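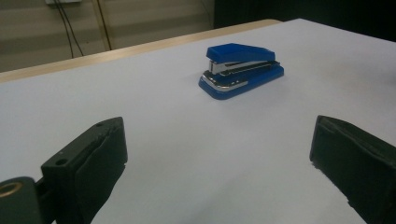

Blue desk stapler, chrome trim on the base.

Stapled, bound or loose: how I keep paper records

I moved my bench notes back to paper in July. A few readers asked for the details, so this post covers the binding side of it: what gets stapled, what gets punched, and what stays loose until the end of a job.

The work is repair and calibration of small scales, mostly kitchen and postal models, plus a few older balances. Each job produces a receiving sheet, one or more test sheets, and a closing sheet. Most jobs end at four pages. The longest one this year ended at 30, almost all of it drift readings on a Harnamel balance that would not settle.

Stapling

Sets of up to 12 sheets get one staple in the top left corner, set at 45 degrees, with the crown parallel to the fold line a reader makes when turning the page. A staple set square to the top edge tears sooner at the outer leg. I tested this on scrap in the least scientific way available, by turning pages while on hold with a parts supplier, and the angled staple won every time.

Standard 26/6 staples have a 6 mm leg. On ordinary copier paper they clinch flat through 12 sheets with margin to spare. The rated capacity is higher than that, but near the limit the legs come through short and the points stand up from the back page. They catch on the next set in the folder. For anything thicker I use a two-hole punch and a metal fastener.

Many desk staplers have an anvil plate that rotates to a second position, which bends the legs outward. It is meant for temporary pinning. The legs are easier to pull and the hole left behind is smaller. I use it for the receiving sheet and the customer's note, which have to come apart later.

Jams are nearly always one of two things: a partial strip loaded behind a full one so that the ends overlap, or staples of slightly different wire in the same channel. Empty the channel before changing brands. A box of 1,000 lasts me long enough that this is no hardship.

Numbering

Every sheet gets a job number and a page number before anything is written on it. Totals go on at closing, so page 3 becomes 3/4 when I know there are four. The job counter stands at 2,295. It continues the old spreadsheet's count, so anything before the change can still be looked up there.

Osaze Ojo wrote to ask why I don't scan everything and discard the originals. I do scan, on Wednesday evenings, before stapling. The originals stay because pencil readings scan badly and I use pencil for anything taken with one hand on the pan. A faint 7 and a faint 1 are the same character at the resolution I can be bothered with.

Paper

I settled on 90 gsm after a year of 80. The difference in handling is small. The difference in show-through is large if you write on both sides with a felt tip. Dragica Lazarević recommended a 5 mm grid over lined, and I have switched for test sheets only. Closing sheets are still a printed form.

Still open: whether to keep folders by job number or by instrument. Number is faster to file. Instrument is faster when the same scale comes back, and the Harnamel is already back.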